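Moving out of my aunt's old place and into the apartment in Rodard, in numbered posts. Mostly about the money and the paperwork, which took longer than the driving.

1/ I got three quotes. Nirnell wanted the most and would not put the fuel charge in writing. Jivgate gave a flat price over the phone and emailed it ten minutes later, so I booked Jivgate. The third company never called back.

2/ Distance was 266 miles. Most movers change how they charge once you cross a state line. Under that rule you pay by weight, so every box of books costs you. I sold or gave away 41 books before the truck came and kept the cookbooks.

3/ The deposit was $500. Read the part about when you get it back. Mine said ten business days after delivery, and only if the walk-through sheet was signed by both sides. I almost let the driver leave without signing.

4/ Kitchen stuff I packed myself. Dish towels between plates, plates on edge, nothing heavy on top. The wide peach bowl with the scalloped rim got two towels and a box of its own.

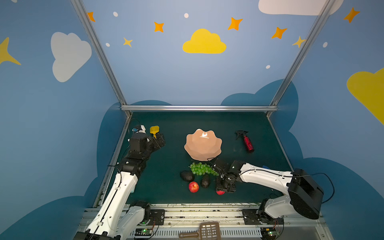 5/ Utilities. Call the power company at the new address first - they had a longer wait than anyone else. Water was in the building's name. Internet took two visits because the first tech came without the right box.

6/ Change your address with the bank before you change it with the post office. I did it the other way around and a replacement card went to the old house and sat there for nine days.

7/ I moved in on July 30, 2021 and the elevator was booked by another tenant until noon. If your building has an elevator, ask for the reservation sheet when you sign the lease. We carried the small things up the stairs and left the couch on the truck.

8/ There were 47 boxes on the inventory and 46 came off the truck. The missing one was extension cords and a lamp. I wrote it on the sheet before signing. Jivgate found it in their warehouse and dropped it off in August, lamp fine, one cord gone.

9/ Unpacking order that worked for me: bed, shower curtain, coffee, then the kitchen. Balcony things went last. For a while fruit, the yellow trowel and the red spray bottle all shared a table with the bowl.

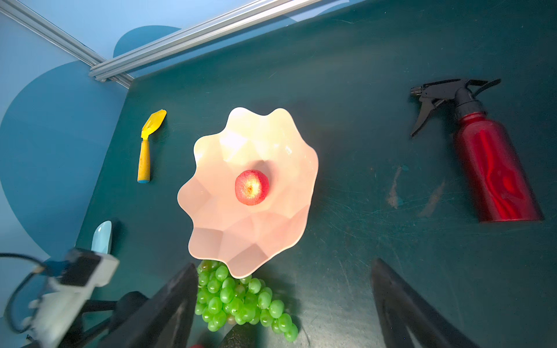

10/ Renter's insurance through Gidey. I did it online the night before. The landlord wanted proof before handing over the keys and would not take a screenshot, only the PDF.

11/ Take pictures of every wall and the inside of the oven on day one. Send them to the landlord by email so there is a date on them. I found a cracked tile behind the bathroom door and a window that doesn't lock.

12/ Still waiting on the window. The deposit from the movers did come back, two days late.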